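Calculating Paint Quantities for a Room

Last updated October 18, 2025

This guide covers working out how much emulsion to buy for the walls and ceiling of an ordinary room. It applies to smooth or lightly textured plaster. Brick, pebbledash and bare timber take up far more paint and should be worked out from the maker's own tables.

What you need

A tape measure, a pencil, paper and a calculator. A laser measure is quicker in tall rooms but makes no difference to the result. Work in metres from the start. Mixing feet and metres is the most common source of error in the sums readers send in.

Step 1. Measure the walls

Measure the length of each wall at skirting height and add the lengths together to get the perimeter. Measure the floor-to-ceiling height in two places and use the larger figure. Multiply perimeter by height to get the gross wall area.

Do not assume opposite walls are equal. In older houses they seldom are, and a chimney breast adds the depth of both its sides to the perimeter.

Step 2. Take off the openings

Measure each door and window, including the frame if it is to be painted in a different product. Multiply width by height for each and subtract the total from the gross area. Sockets, switches and radiators are ignored – the wall behind a radiator usually needs painting anyway.

Step 3. Work out the ceiling

For a rectangular room, multiply length by width. For an L-shaped room, divide the plan into two rectangles and add them. Keep the ceiling figure separate if it is to be a different colour.

Step 4. Apply the coverage rate

The coverage rate is printed on the tin in square metres per litre. For matt emulsion on sealed plaster, 12 is a common figure and is used below. Divide the area by the rate, then multiply by the number of coats.

Worked case: the front room at Kunalthorpe has a perimeter of 18 m and a height of 2.5 m, giving a gross area of 45 square metres. The door and window come to 3 square metres, leaving 42. Dividing by 12 gives 3.5 litres per coat, so two coats need 7 litres. A 5 litre tin and a 2.5 litre tin cover this with half a litre left for touching up.

Step 5. Adjust for the surface

New plaster needs a mist coat first, made from plain emulsion thinned with water as directed by the maker. Count it as a separate product. Walls patched with filler should be spot-primed, or the patches will show through as dull areas once the finish dries. For a strong change of colour, allow a third coat. 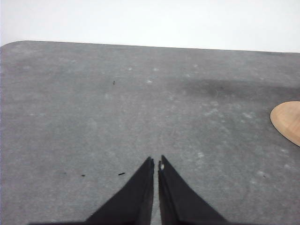

Coverage rates assume a medium-pile roller. A long-pile roller lays on more paint and can lower the rate noticeably. If you intend to spray, use the rate given for spraying, and add an allowance for what stays in the hose.

Step 6. Round up and check batches

Round up to the next tin size, never down. Check that the batch number is the same on every tin of a tinted colour. If it is not, pour the tins into one large bucket and stir thoroughly before starting.

Write the colour name, batch number and room on the lid of whatever is left, and store it somewhere free from frost.

Corrections to this page go to Mayuree Yimyam.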